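Posted 11/30/23 by the Restuleo study author
12 shares | 2 comments

4. What people did with the pieces they couldn't name

I want to spend a little time on the part of the study I enjoyed most, and that I nearly left out of the paper. The main results (Section 3) are about how people sort a mixed box of household plastic when they're told to sort it "however you like." I had 443 items in the full Restuleo set, and most of them were boring in the best way. Lids, bottle caps, cups, combs. People picked them up, said a word, and put them in a pile. You can model that, and I did.

Then there were the leftovers. Every box I handed out had a few pieces that had come off something bigger, or that only made sense if you owned the thing they went with. I hadn't planned for these to matter. I'd put them in because real junk drawers have them (mine sure does!) and I wanted the boxes to feel honest. But when I played back the recordings from the Jarberg sessions in March, the talk around those pieces was so much richer than the talk around the lids that I went back and coded all of it a second time.

4.1 Naming by shape, naming by job

With an ordinary item, people name the job. It's a cap, it's a scoop, it's a clip. With an unfamiliar one they can't do that, so they start with the shape and then drift toward a job as they keep talking. I had expected people to give up at the shape stage and just say "thingy," and some did, but the drift was much more common. Someone would start with "a box with legs," go quiet, and come back with "so it plugs into something." Once they got to a job, even a shaky one, they almost never went back to the shape. They'd defend the guess. I found this kind of charming, and also a bit worrying for anyone who treats a spoken label as a clean record of what a person sees.

The blue piece in Figure 7 is a good one to think with. It has a boxy top that narrows down into two rounded prongs, and the prongs aren't the same length. That mismatch did a lot of work in the conversations about pieces like it. People who took a two-legged shape to be a "person" or an "animal" tended to call the short leg a mistake, as though the piece had been made wrong or had lost something. People who'd already decided it was a part of some machine took the uneven lengths as proof they were right, because why would anyone make it that way for fun? Same feature, opposite use. I've added a code for this in the appendix (I call it "odd detail, recruited") and it turned up in every group I ran, including the Amance pilot, where I wasn't even looking for it.
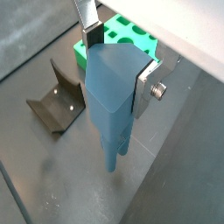
Figure 7. Translucent blue plastic piece with two prongs of unequal length.

4.2 Color as a tiebreaker

Color mattered less than I thought it would, at least at the start. In the free sort, people reached for size and stiffness well before color. Where color came in was at the end, when someone had a handful of leftovers and no plan for them. Then you'd get a blue pile, or a "see-through stuff" pile, and a little sigh of relief. I've marked these as late color sorts in the tables, and I'd ask readers not to lump them in with the early ones, which are a different animal. An early color sort is a strategy, and people will say so out loud. A late one is more like cleaning up before company comes.

Clear and half-clear plastics were the awkward case. Some people treated "see-through" as a color, some as a material, and a few switched between the two in the same session without noticing. I tried three ways of coding this and wasn't happy with any of them. What's in the paper is the simplest, where see-through counts as its own thing whenever the person says it out loud, and otherwise the item goes under its hue. If you rerun the analysis with it folded into material, two of the smaller effects in Table 8 get weaker and the big one doesn't budge.

4.3 The box of "keep just in case"

I didn't offer a discard option, and people made one anyway. They also made its opposite, a pile of things they couldn't name and wouldn't throw out. The Luo group was especially firm on this. Their keep pile was nearly all unnamed parts, and the reasons they gave were about the future: it might go to something, you'd be sorry later, I've thrown one of these away before. I don't have a good measure of regret (I looked for one) so I've only reported the size of the pile and the words used about it.

One more note on method. I let people handle the pieces for as long as they wanted, and with the unnamed parts they wanted longer. That means the talk is longer too, and raw word counts will flatter these items. All the counts in Section 5 are per minute of handling for that reason.

Contact the author through the Restuleo project page | © 2023 Restuleo | Back to top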